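Why Does Your Soccer Shirt Dry So Fast?

Have you ever come in from the rain with half your clothes soaked through, and noticed that your jeans take forever to dry but your sports shirt is fine by dinner? I used to wonder about that when I was 11 and played left back (badly!) for a team called the Borkberg Juniors. My shorts, my shirt and my big cotton sweatshirt all went on the same clothesline, and the sweatshirt was always the last one to come in.

So let's talk about cloth, and what's going on inside it.

Cloth is made of threads, and threads are made of fibers. A fiber is a really skinny hair-like strand. Pull a bit of fluff off a cotton ball and look at it near a window, and you'll see loads of them sticking out in every direction. Cotton fibers grow on a plant, wrapped around the seeds. Wool fibers grow on sheep. Polyester fibers, the kind in lots of sports shirts, are made in factories from plastic that gets melted and squeezed through tiny holes, a bit like spaghetti coming out of a pasta machine.

Now, cotton loves water. Water can soak right into each cotton fiber and make it swell up. That's great for a towel! A towel that didn't soak up water would just push it around your back. But it means that when you sweat in a cotton T-shirt, the sweat moves in and stays a while, and the shirt gets heavy and clingy.

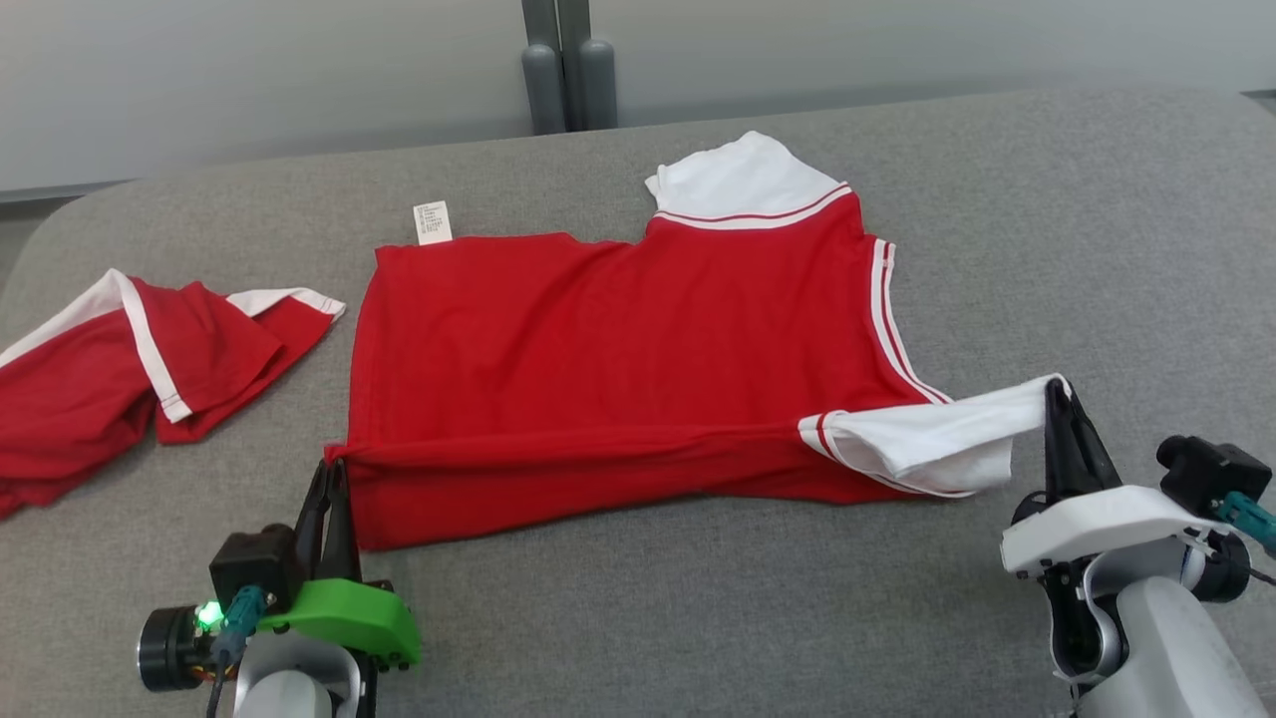 Polyester hardly soaks up any water at all. The water sits on the outside of the fibers and creeps along the little gaps between them. This creeping has a name, which is wicking. It spreads the sweat out into a big thin patch, and a big thin patch dries much faster than a small soggy one. Think of a puddle on the playground. If you sweep it out flat with a broom, it's gone way sooner than if you leave it alone.

When water dries, it's turning into a gas and floating off into the air. We call that evaporation, and it takes heat along with it. Some of that heat comes from your skin, so you feel cooler. That's how sweating works, and it's why you get chilly standing around in a wet swimsuit, even in August.

You can test this at home. My neighbor Chinyere Effiong did it with her class and let me come and watch, and I had more fun than the kids did. You need an old cotton sock, an old polyester sock about the same size, and a measuring cup.

Pour 200 milliliters of water into a bowl. Drop in the cotton sock, push it under, and count to 65. Lift it out and let it drip over the bowl until it stops. Now pour what's left back into the measuring cup and write down the number. Do it all again with fresh water and the other sock. Which one drank more? Hang them both up side by side and feel them every hour until bedtime.

Check the label before you start, though. Plenty of socks are a mix, and the label will tell you how much of each fiber is in there. One boy, Tobiloba, had a sock with four different things in it and wanted to know which team it was on. I'm still thinking about that one.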